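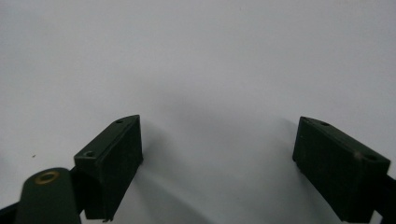
Photo: Constanza Orellana / Heffernan Workroom

Pale Gray Surfaces: Your Questions

Why do you love pale gray so much?
It goes with everything! Fabric, paper, clay, seed packets, a half-sorted button collection, all of it looks good on a plain gray-white. Pure white glares at me by mid-afternoon, and the soft gray is so much easier to live with. You can still see shadows on it, too, and I find that a real help when I'm lining up edges.

Which paint color do you use at Heffernan?
Enano 906, in matte. We tried the eggshell version first (pretty, but it bounced the ceiling lights around like crazy).

How many coats?
Three thin ones. Let each coat dry overnight if you can stand to wait. I usually can't, and I have the fingerprints to prove it.

Do I have to sand?
A light pass with 220 is plenty on bare wood. On something already glossy, prime it too. Wipe off every bit of dust before you open the can.

What do you clean it with?
Warm water, a drop of dish soap, and a soft cloth. Skip the scrubby sponges, they leave shiny patches on a matte finish and those patches are there for good. Pencil comes off with a white eraser, which still delights me every time.

Mine has a coffee ring. Help!
Baking soda and water, mixed to a paste. Dab it on, leave it a few minutes, wipe. For an old ring you may end up repainting that spot, so hang on to your leftover paint and write the color number on the lid.

Will one can do my whole table?
Our long table is 88 inches and one quart covered it, with enough left over for a shelf.

Can I come try the tables before I paint my own?
Please do! Open table hours run until 9 p.m., and in December we stay open later for gift making. Bring whatever you're working on.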